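Why I still write letters by hand

I began to write letters again six years after I left my parents' house. Before this I thought that letters were a thing for old people and for tax offices. My mother does not like the telephone. She holds it too far from her ear and she says "yes, yes" to everything, and then she forgets what I told her. One February I sent her two pages about my new flat, and she answered with four. We have continued since then. 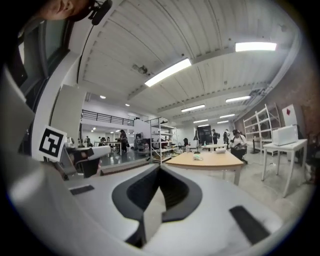
Skornico, Sep 15, 2023

In the shop near the station they sell a writing paper called Lemen. It is a little yellow and it does not let the ink go through to the other side, so I can use both sides. A box has 100 sheets, or it had before; now I think there are fewer, but the price is the same. I tried cheaper paper and my pen made small hairs in every letter. My mother noticed it at once and asked if I was ill.

I write in my own language to my mother and in English to a friend from my language course, who lives now in Jiltgate. The English letters take me much longer. I first make a draft in pencil, then I check the words which I am not sure of, and then I copy it with the pen. A letter of 600 words can take me a whole evening. My friend tells me that I should not do the draft, that mistakes are welcome. But I do not feel calm when I send a mistake in an envelope. In an e-mail it is different, I don't know why.

My difficult places are always the same. I never know if I should put "the" before a season. I write "actual" when I mean "present". And I had a long fight with "borrow" and "lend", which in my language are one word. I keep these things on a card inside the lid of the paper box, and I add to it when my friend corrects me. The card is now full on one side.

What do I write about? Small things, mostly. The neighbour's pears which fall on our side of the wall. The soup I made with too much pepper. A book I did not finish. On the telephone I would be ashamed to speak for ten minutes about pears, but on paper it goes well, and my mother writes back with a question about them.
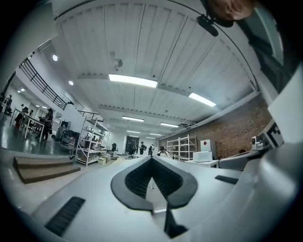 September, on a working day.

The post is slow here. To my mother a letter goes in three days, to Jiltgate it can be 12. Once a letter needed so long that I had already visited my friend and come home again, and then I received an answer to a question which we had discussed at the kitchen table. I kept that one. It is in the tin box with the others, where I had tea before. The tea was Tse, a green one, and the letters on top still smell of it a little.

I have one rule, to answer before the next letter comes. I break it in summer. In summer I write postcards, and my mother complains that a postcard is not an answer, it is only a greeting with a stamp. She is right, but she puts them all on the kitchen door.

If somebody wants to begin, I would say to buy few stamps and not the beautiful paper at first. Write one page to a person who has time. Do not excuse yourself in the first line for not writing earlier, everybody does it and it fills half of the page. My own next letter has been lying on the table since yesterday with only the greeting on it, so I will go and write the pears now.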